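Cantero 53 Wine Preservation and Pouring Cabinet

Four-bottle by-the-glass cabinet for bars, wine shops and tasting rooms
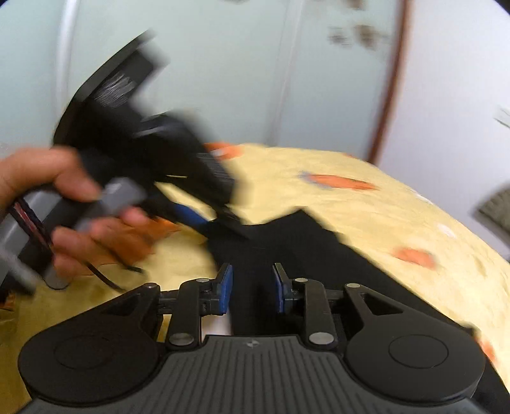

The Cantero 53 keeps four open bottles under argon and pours from each one through its own tap. It is made for places that want to sell good still wine by the glass without throwing out half a bottle at closing. The cabinet sits on a counter or back bar, plugs into a regular wall outlet and runs from a single gas cylinder stored underneath or behind it.

Item: Cantero 53, four-bottle
Maker: Brekitz
Sold and serviced by: Fukascombe Bar & Cellar Supply
Price: $685 per month on the lease plan, purchase price on request
Availability: In stock, black or stainless finish

How it works

Each bottle stands upright in the cabinet with a long tube reaching down to the base of the bottle. When a button is pressed, argon enters at the neck and pushes wine up the tube and out of the tap. The gas fills the empty space as the level drops, so air stays out of the bottle. Most still reds and whites will hold for up to 26 days after opening. Light, older or unfiltered wines keep for less time, and staff should taste them every day.

Pour sizes

Three pour sizes can be set for each tap: taste, half glass and full glass. The manager sets them in the menu with a code. Once set, staff press one button and the tap stops by itself. Sizes are shown in ounces or milliliters.

The cabinet keeps a running count of pours for each tap. You can read it on the display or save it to a memory stick at the end of a shift. The file opens in any spreadsheet program.

Temperature

The cabinet has two zones, each holding two bottles. Both zones can be set anywhere from 45 to 65 degrees Fahrenheit. Many customers run one side cold for whites and rosé and the other at cellar temperature for reds, but there is no rule about it and all four can be set the same. Load whites already chilled. The cooling unit is meant to hold a temperature and will take several hours to bring down a warm bottle.

Champagne and other sparkling wine

Do not put sparkling wine in the Cantero 53. The tubes and seals are built for still wine, and argon at this pressure will not keep the bubbles in. For champagne, prosecco and cava by the glass, see the Brekitz sparkling stopper set, which is a separate product and works with carbon dioxide. We get this question every July when terrace season is in full swing, and the answer is the same for all Cantero models.

What is in the box

Cabinet with drip tray
Four bottle tubes with seals, plus one spare
Gas regulator and hose
Power cord
Cleaning bottle and brush
Two front panel keys
Printed manual

The argon cylinder is not included. Any food-grade argon supplier can fill the standard size, and we exchange cylinders at the Tarkomside counter. A full cylinder lasts most bars a month or longer, depending on how busy they are and whether the hose has been checked for leaks.

Size and power

Allow 6 inches of space behind the cabinet and 2 inches on each side for air flow. Bottles up to 13 inches tall will fit with the door closed. That covers nearly all standard Bordeaux and Burgundy shapes. Some tall Riesling bottles are over the limit, so measure before you order if you pour a lot of them. Magnums do not fit.

The unit uses a standard 120-volt outlet. Do not run it from a power strip or share the outlet with an ice machine.

Setup

Setup is included with a lease and can be added to a purchase. Severino Benítez handles most of our installs and will call beforehand to ask about counter depth, outlet position and where you want the cylinder. Please have the counter cleared and four bottles ready to load. The visit takes a morning, including a short training for staff on loading, cleaning and reading the pour count.

If you install it yourself, let the cabinet stand upright for a full day before switching it on. Connect the gas, open the cylinder slowly and put a little soapy water on each joint. Bubbles mean a leak. Tighten the joint and test again.

Cleaning

Flush each tap with warm water every time you change the wine. Once a week, run the cleaning bottle through all four lines with the solution listed in the manual, then flush twice with water. Bleach will damage the seals. The drip tray lifts out and can go in a dishwasher. Wipe the door with a soft cloth.

Seals should be changed once a year. The seal kit covers all four taps and no tools are needed.

Warranty and service

The cabinet has a two-year warranty on parts and labor. The cooling unit is covered for three years. Tubes, seals and hoses are wear items and are not covered after the first 90 days. Leased units are repaired or swapped for as long as the lease runs.

Common questions

Can it be used for fortified wines?
Yes. Port and sherry pour well. Set a smaller taste size and flush the line carefully afterward, especially before going back to a white.

Does it work during a power cut?
The gas will keep protecting the wine, but the taps and cooling need power. Keep the door closed.

Can the cabinet be locked?
The front panel locks with a key, and the menu has its own code. Some wine shops also use the card reader version so that customers can pour their own tastes. That version is ordered separately and takes longer to arrive.

Can two cabinets share one cylinder?
Yes, with the Y-connector listed under parts. You will go through gas faster, so keep a spare.

Is there a used option?
Sometimes. Units that come back from leases are checked, fitted with new seals and sold with a six-month warranty. Ask for the current list.

Parts and related items

Seal kit, four taps
Spare bottle tube
Y-connector for gas hose
Cleaning solution, one quart
Brekitz sparkling stopper set
Under-counter cylinder bracket

For lease terms, purchase prices or a demonstration at the Tarkomside showroom, contact Emiliano Paredes in sales. The showroom is open from 9 a.m. to 4 p.m. and has a working Cantero 53 on the counter.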